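Fashion Business Writing, Handout 4
Covering a Small Accessories Label

Welcome back, everyone, and thank you for the lookbook write-ups, which I read with a pot of tea over a very happy evening! Now we move from clothes to the people who sell them, and to the short trade item, the kind of piece a shop buyer reads standing up. Our case is Catden, a handbag label that opened its first store in October after years of selling through the Stunwood department stores.
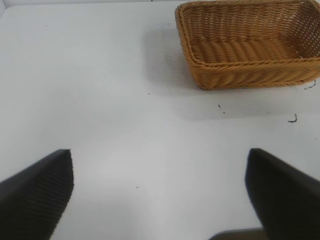
The founder, Bohdana Kushnir, gave our class a long and generous interview, and you all have the transcript. Please read the whole thing before you write a word. She wanders (so do I, as you know by now), and the best material comes late, when she talks about pricing her first clutch.

A trade item wants the news first: who opened what, where, and who is paying for it. Then comes a little history, then one quote. Save the atmosphere for last if you have room, and you usually won't.
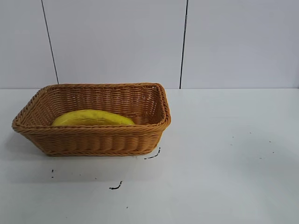
Describing a product is where most drafts go soft. "Beautiful texture" tells a buyer nothing at all, so borrow the plain vocabulary of makers and look hard at ordinary objects before you try it on a bag. Take the bread-basket sort of basket with the yellow fruit in it: the weave is tight, the sides flare toward the opening, and a thicker braided band runs around the rim. Those are words you could use tomorrow for a summer tote, and a buyer would know what she was getting.

For your own item, please work in this order:

1. Write the news in one sentence and read it out loud.

2. Check every name and title against the transcript. Last term we had three spellings of Vsevolod Lysenko, Catden's head of sales, and he noticed.

3. Pick one quote that sounds like a person talking. 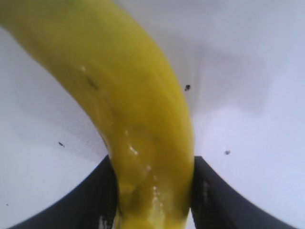
4. Cut the draft until it fits. The limit is 535 words, headline included, and I do check.

Now for a sample opening from last year's class, on a shoe label. See how quickly she gets to the money, and how she holds the designer back until we care.

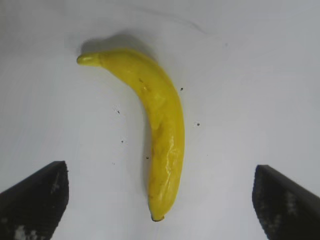 By Vasylyna Shevchuk
2024-11-14

Zamfir is stepping into retail. The shoe label, known for its low block heels, has signed a lease for its first store and will carry 9 styles at opening, with a men's line to follow. Backing comes from Asport, which took a minority stake in the spring. "I wanted a shop where my aunt would sit down," said designer Rostyslav Stasiv.

Bring two printed copies of your draft, one for me and one for your partner to scribble on.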